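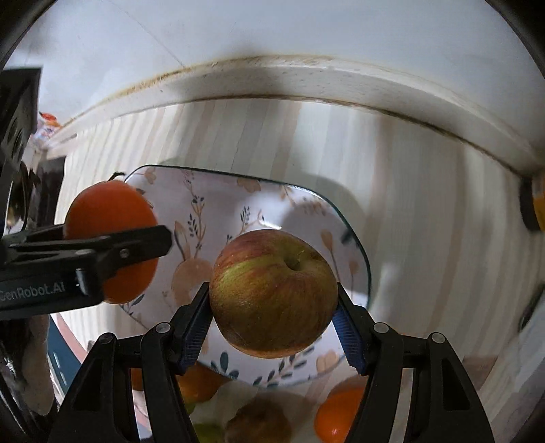
Teaching a machine to handle fruit has long been a problem of force. A grip firm enough to lift a melon will bruise a pear, and for years the usual answer was to fit more sensors and write more rules. A research group at the Stundina Institute has taken a different path, and its results, released on 2026-10-18, suggest that much of what a robot needs to know about a piece of produce can be learned from watching how people close a simple tool around it. An apple held between two black fingers, with ribbed blue pads set against its lower sides, is the kind of moment the group studies: the pads meet the fruit below its widest part, and the stem cavity is left clear.

The method is called Volo. It begins with people. Operators work at ordinary tables with hand-held grippers, moving produce among plates, bowls and crates. A camera fixed to each tool records what the fingers meet. No robot arm takes part at this stage. The recordings are then used to train a control policy, which is later placed on an arm fitted with fingers of the same shape.

"The person supplies the judgment, and the tool limits how that judgment can be expressed," said Habibur Uddin, who leads the project. "An operator cannot use the palm or the thumb. Whatever solution the operator finds is one that the robot can also carry out."

Collecting demonstrations in this way is an established practice. The Stundina group's contribution concerns what happens between the recording and the training. Earlier systems treated every part of a demonstration as equally useful. Volo divides each recording into 3 phases – approach, contact and release – and gives the greatest weight to the short period just before the fingers touch the surface. The group found that operators make most of their corrections in that period. They turn the wrist, lower the tool slightly, or wait for a second gripper to move out of the way.

Phong Doãn, who designed the weighting scheme, first noticed the pattern while reviewing failed trials from an earlier study. In most of them the robot had chosen a sensible place to grip but had arrived at a poor angle. One finger touched early and pushed the fruit away from the other. Human operators met the same difficulty and corrected it so quickly that the correction occupied only a small part of the recording. When all parts counted equally, the training process had little reason to learn it.

The published trial used 1,000 demonstrations, recorded with single tools and with pairs. Apples and tomatoes made up the larger share, with smaller sets of citrus and stone fruit. Tables were dressed with patterned cloths and decorated plates, and the background was left as it stood. According to Dr. Uddin, a policy trained over a plain gray surface tends to learn the surface along with the task. Printed flowers and leaves on a plate oblige it to attend to the fruit.

The trained policy was then tested on 72 items that had not appeared in any recording. It placed 2 more items out of every dozen than a policy trained on the same demonstrations without the weighting. The difference was greatest when fruit stood close together, where an error in approach is most likely to disturb a neighbor. On well-separated items the two policies performed almost alike.

The findings have drawn interest from Trostgate, a packing firm that has followed the work since January. Dwayne Halvorsen, its director of operations, described the results as promising but noted that a packing line places other demands on a machine. Fruit arrives moving, and it does not always arrive clean. Speed was not measured in the present study, and the arm used in the trial was run well below its rated pace.

Other researchers have asked how far the approach will extend. Booker Ferreira, a roboticist at the Escobedo Laboratory who was not involved in the project, observed that rounded fruit offers many acceptable grips. A bunch of grapes or a leek offers far fewer. "I would like to see the same weighting applied where the contact itself is the hard part," he said. "It may be that the best phase to emphasize changes with the object."

The Stundina group accepts the point. Its next study, directed by Ezekiel Ambrose, will allow the weighting to be learned from the recordings, so that soft or irregular items may shift attention toward contact or release. New operators are being trained on the tools, and leafy vegetables will be the first items added to the collection.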